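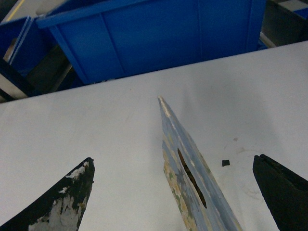 Small Car Care Tips for the Home Garage

Touching up a stone chip

Wash the panel with car shampoo and let it dry in the shade. Put one drop of paint in the chip with a toothpick, the brush in the cap is too wide. Wait two hours and add a second drop. My first try on our old Merkberg was too thick and I had to sand it flat again.

Wheel nuts

After you change a wheel, tighten the nuts in a star pattern. For my car the handbook says 95 Nm, but please check your own. Tighten them again after a short drive.

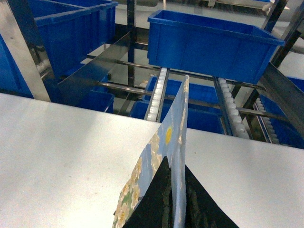

Card with a sun and flowers, held upright

Door seals in winter

In February my rear doors were freezing shut every morning. Now I rub a little silicone on the rubber with an old sock – never cooking oil, it makes the rubber soft and it smells. Do also the seal of the trunk, many people forget it.

Cleaning the inside of the windshield

Use two cloths, one damp and one dry. Wipe up and down on the inside and left to right on the outside. If a line stays, you know on which side it is. My neighbor Nusrat Jafri uses plain water with a spoon of vinegar and her glass is cleaner than mine.

Keep a small notebook

I write down the mileage each time I fill the tank or add oil. Last year I drove 1,516 miles between two top-ups, and this year the distance is shorter, so I will ask the garage to look for a leak. The notebook stays in the glove box with a pencil, a pen dries out there in summer.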